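Flovik Vinyl Box Set – Padby, ‘The Ruddock Sessions’

Padby have always been a band who take their time, and we're so pleased that they took it over this one. The box gathers both of their albums on heavyweight black vinyl, together with a booklet of lyrics, handwritten set lists and some lovely rambling notes by singer Janka Lukáč, who remembers every cold rehearsal and every flat tyre (there were a good many of each).

The whole lot has been cut again from the first tapes by Oldřich Slanina, and we've had it on in the office most mornings since the test pressings came. The drums have far more room to breathe, and you can finally hear Sang Mạch's organ at the end of ‘Stetness’ – it was always there, poor thing, buried under the guitars.
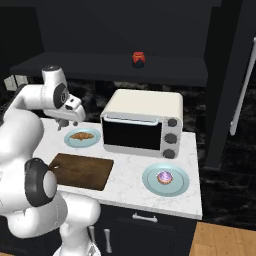

What's in the box

2 LPs in printed inner sleeves
82-page booklet, sewn, with lyrics in English
Fold-out poster by Žofie Murín
Download code for both albums

Pressing and delivery

We've pressed 365 copies, each numbered by hand on the back, and we can't promise you a particular number, though do ask nicely in the order notes and we'll have a look through the pile. Orders go out in December, packed in stiff card mailers with the records outside their sleeves so that the seams don't split on the way.

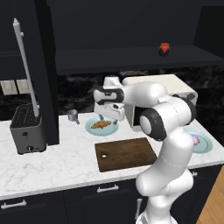
If you're buying for someone else, we're very happy to leave the price off the packing slip and tuck in a short message – just type it in at the checkout. Shop collection is free any day but Sunday.

Catalogue number: FLV 138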